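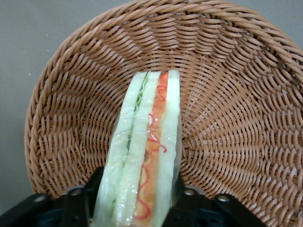
### 3.2 What people put in the basket

I'll admit I went into the Nuttall lunch study thinking everybody would grab a plate. They didn't! Of the 54 packed lunches we logged at the Tevier site, 19 went into a wicker basket first, and most of those were sandwiches still in their plastic wrap (see Figure 4).

**Figure 4.** Wrapped sandwich in a woven basket, three slices of bread with a green layer and an orange one.

I coded anything wrapped as "packed," even if it was headed for the table a minute later. My own hunch is that a basket feels like part of the packing and a plate feels like part of the eating, but with only 12 follow-up chats I wouldn't lean on that too hard. The salad boxes were a different story, and I get to those in 3.3.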